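4 Sealing and Care of Natural Stone Countertops

Applies to: Vadix Penetrating Sealer, 500 ml bottle, and Trumora Stone Cleaner
Surfaces: marble, limestone, travertine, granite
Revision date: Fri 12 March

4.1 Before you start

Read this section through once before opening the bottle. The sealer begins to set as soon as it is spread on the stone, and the steps in 4.4 have to be carried out without a break.

Vadix Penetrating Sealer soaks into the pores of the stone and slows down the uptake of water and oil. It leaves no film on the surface and does not change the gloss. It does not protect against etching. Etching is a chemical reaction between acid and the calcium in marble, limestone and travertine, and it will occur on sealed and unsealed stone alike.

Do not use this product on engineered quartz, laminate, glass, or glazed tile. These surfaces do not absorb the sealer and will be left with a sticky haze. If the countertop meets a tiled backsplash, mask the lowest row of tile before application.

You will need:
Vadix Penetrating Sealer
Trumora Stone Cleaner, or another pH-neutral cleaner
Four or more clean, lint-free white cloths
A foam applicator or a soft, flat brush
Low-tack masking tape
Nitrile gloves
A timer

CAUTION: The sealer contains solvent. Open windows or run the range hood on its outside-vented setting. Turn off pilot lights and gas burners. Keep the bottle away from children and pets.

4.2 Water test

Use the water test to find out whether the stone needs sealing. Stone that is still well sealed will not accept more product, and the excess will dry on the surface.

1. Choose a spot near the sink and a second spot near the cooktop. These areas wear first.
2. Place a teaspoon of clean water on each spot.
3. Set the timer for 15 minutes.
4. Wipe off the water and look at the stone from a low angle.

If there is no dark mark, do not seal. Repeat the test in six months. If there is a faint mark that fades within a few minutes, one coat is enough. If there is a clear dark mark, plan on two coats.

NOTE: Pale marble can show a mark that is hard to see under warm lighting. Repeat the test in daylight if the result is not clear.

4.3 Cleaning and drying

1. Remove everything from the countertop. Lift heavy items and do not slide them. Metal feet and grit trapped under appliances are the most common source of scratches.
2. Wipe up crumbs with a dry cloth.
3. Spray Trumora Stone Cleaner over an area you can reach comfortably. Wipe in straight, overlapping passes.
4. Rinse with a second cloth dampened with plain water. Cleaner left in the pores will block the sealer.
5. Treat any oil stains as described in section 5. Sealing over a stain locks it in.
6. Let the stone dry overnight. In humid weather, or where the water test left a clear dark mark, allow a full 24 hours.

Do not speed up drying with a heat gun or hair dryer. Uneven heating can open hairline cracks along the veins.

4.4 Applying the sealer

The stone and the room must both be between 50 and 85 degrees Fahrenheit. Keep direct sun off the work area.

1. Mask the backsplash, the sink rim, and any metal trim.
2. Shake the bottle for ten seconds.
3. Test the product on a hidden spot, such as the area behind the faucet or under a small appliance. Let it cure for 24 hours and check the color. Some limestones darken slightly.
4. Divide the countertop into sections no larger than you can reach from one position.
5. Pour a small amount of sealer onto the applicator. Do not pour directly onto the stone.
6. Spread an even, wet coat over the first section. Work from the back edge to the front.
7. Wait 10 minutes. If a patch dries before the time is up, add a little sealer to that patch.
8. Wipe off all remaining sealer with a dry cloth. Change to a fresh cloth as soon as the first one begins to drag.
9. Buff the section with a clean cloth until no streaks can be seen from a low angle.
10. Move on to the next section. Overlap the previous one by the width of the applicator.

If a second coat is needed, wait 45 minutes after buffing and repeat steps 5 through 10.

CAUTION: Cloths wet with sealer can heat up and catch fire. Lay them flat outdoors until they are fully dry, then dispose of them according to local rules. Never leave them in a pile or put them in a closed trash can while wet.

4.5 Curing

The countertop may be touched after two hours. Do not set anything on it for the first six hours. Keep it free of water for 24 hours. Full resistance to oil is reached after 72 hours, and until then food should be prepared elsewhere.

Remove the masking tape once the surface is dry to the touch. Pull it back slowly at a low angle. Tape left overnight may leave adhesive on grout.

4.6 Coverage

One 500 ml bottle covers up to 45 square feet of polished marble with one coat. Honed marble, limestone, and travertine absorb more, and coverage can drop by half. Store unused sealer tightly closed at room temperature and use it within one year of opening.

4.7 Removing sealer haze

Haze forms when excess sealer was not wiped off in time. It appears as a dull, smeary layer that shows fingerprints.

1. Apply a small amount of fresh sealer to the hazed area. It will soften the dried layer.
2. Rub gently with a white cloth for one minute.
3. Wipe dry and buff at once.
4. If haze remains after two attempts, use Grudidgate Residue Remover as directed on its label, then repeat the water test.

Do not scrape haze with a blade, and do not use steel wool or scouring powder.

4.8 Daily care

Wipe up spills as they happen. Lemon juice, vinegar, wine, tomato, and soft drinks will etch marble within minutes.

Use a cutting board for all cutting and slicing. Knives do not always scratch stone, but the juice from cut fruit will dull it. Boards with a groove around the edge hold back most liquid. Lift the board after use and dry the stone beneath it.

Set hot pans on a trivet. The sealer itself tolerates heat up to 225 degrees Fahrenheit, but sudden heating can crack the slab.

Put a pad or mat under metal equipment that stays on the counter. Steel parts left on damp marble can leave rust stains that reach below the surface.

Clean once a day with a damp cloth, and once a week with a pH-neutral cleaner. Avoid products that contain vinegar, ammonia, bleach, or citrus.

4.9 Resealing

Repeat the water test every six months. For most kitchens, June is a convenient month for resealing, when windows can be left open for the curing period. Polished granite may go several years between applications. Honed marble near a sink may need a new coat every six to nine months.

Keep a record of each application with the date, the number of coats, and the lot number printed on the bottle. The lot number is required for any claim under the Ndung'u Surface Warranty.

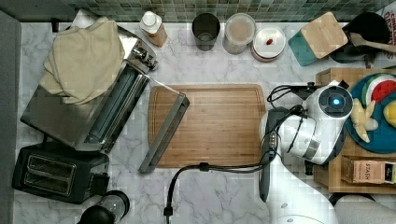

For etched marble, resealing alone will not restore the finish. Light etching on polished stone can be reduced with a marble polishing powder, applied before the cleaning steps in 4.3. Deep etching and scratches that catch a fingernail should be honed by a stone restoration contractor. Allow the honed stone to dry for 48 hours, then begin again at 4.2.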